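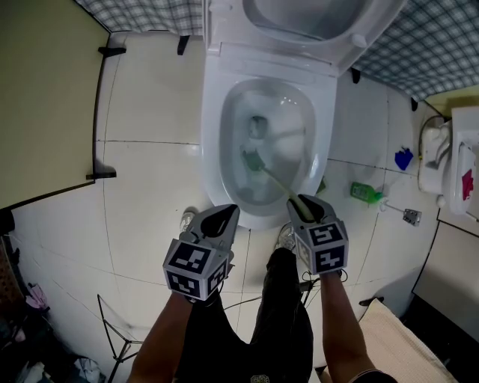
Girnthorpe, 16/06/2019

My daughter came home from school last month with a certificate for being "helpful." Her twin brother got one for being "a natural leader." As far as I can piece together from the two of them, who are seven and unreliable, she had stacked the chairs after assembly and he had told her where to put them.

I have been chewing on this ever since, mostly in the shower and once, at some length, to a man who had only come to read the meter.

The word itself is fine. I like helpful people. I married one. But I went back through the drawer where we keep the school stuff and found that Plukisska Elementary has now declared my daughter helpful, kind, thoughtful and (my favorite) "a joy to sit beside." Her brother has been found curious, confident, a risk-taker and funny. They have the same parents and the same bedtime. He is not especially funny. She does a walrus impression that made my mother leave the room.

I brought it up with their teacher at pickup, in the light and breezy tone of a woman who has rehearsed in the car. She was very nice about it. She said she had never noticed, and that there were 21 kids in the class and she wrote the certificates on a single evening with the TV on. I believe her. I'd have done the same. I think that is how most of this stuff gets handed down - by tired people, in a hurry, reaching for the nearest word.

My friend Elsa Dalen has a theory about the word "bossy," and it is longer than the drive to the coast, so I'll give you the short version. She runs a team at Navier, and in 80 pages of her own performance reviews (she kept them all, she's like that) she has been called "supportive" more times than she has been called anything to do with the job. Her job is budgets. The man who had it before her was "decisive." He was decisive enough to lose a very large contract, she says, but you can't fault the speed.

So at home we have been trying an experiment. For a month, my husband and I swapped the compliments. Our son gets told he was gentle with the cat. Our daughter gets told she had a good plan. It felt ridiculous for the first few days, like doing an accent. I kept starting sentences and having to back out of them. "You look so - strategic, honey."

The part I didn't see coming was how much our son liked it. He went a little pink the first time I said he'd been kind, and then he went and was kind again, aggressively, to a neighbor who was just trying to get her groceries inside. I don't know why I assumed he was getting the better end of the deal. He'd been handed the big shiny words and I don't think he had much use for them.

Our daughter, for her part, took "good plan" as a binding legal document and now has plans for all of us. There is one for the garage.

I told some of this to Ayantu Gebreyes, who has raised four kids to my two and therefore gets to sigh at me. She said her grandmother praised every child in the family in exactly the same way, which was to say "you ate well," and everybody grew up fine and slightly overweight. I've thought about adopting it.

I turn 50 next year, and I could still recite the certificates I got in second grade. Neat Handwriting. Good Listener. I was so proud of Good Listener that I didn't put my hand up again until spring.

The end-of-year awards are next week. I've promised my husband I won't say anything to anyone holding a clipboard. Our son is hoping for the one about the cat, and I haven't had the heart to tell him the school doesn't know about the cat.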